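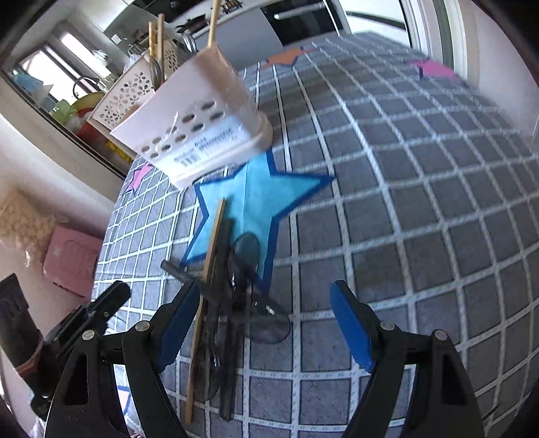
## Tenancy Coordinator, Gretincombe Town Centre redevelopment

Lotow Property is hiring a Tenancy Coordinator for the second stage of works at Gretincombe Town Centre. The role is full time on a 14-month contract, based in the centre management office on the Makley Street side. It reports to the Centre Manager.

Stage 2 covers the old supermarket wing, the food court and the western car park. Most shops in the wing will trade through construction, and eight will move to temporary premises while their own are rebuilt. The coordinator is the day-to-day contact for those retailers.

**The work**

- Keep the relocation program up to date and send it to tenants each fortnight
- Book access for shopfitters, including night work after the centre closes at 9 pm
- Check fit-out drawings against the centre's design guide before they go to the architect
- Organise signage and temporary entries when walkways change
- Take complaints about dust, noise and parking, and follow them up with the builder, Pacheco Constructions

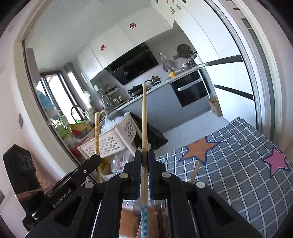 You will also sit in on the weekly site meeting and write up the minutes. Stage 2 removes 353 parking spaces until the new deck opens, so expect a fair bit of your time to go on staff parking and delivery times.

**What we're looking for**

- At least two years in retail property, centre management or commercial fit-out
- Able to read a floor plan and a construction program
- Clear writing, especially in notices to tenants
- A current driver's licence
- A White Card, or willingness to get one before starting

Experience with accessible design would be useful but is not required.
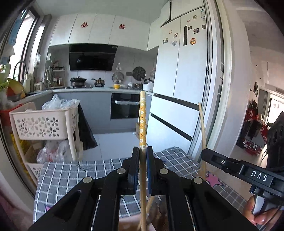

Hours are 8.30 am to 5 pm on weekdays, with one Saturday a month on site. Time in lieu is given for night work. Parking is provided at the Makley Street depot.

**How to apply**

Send a resume and a cover letter of no more than two pages to the Lotow Property recruitment team, quoting "Gretincombe Stage 2". Applications close at 5 pm on the last Friday in October. Interviews will be held at the centre. No agencies, please.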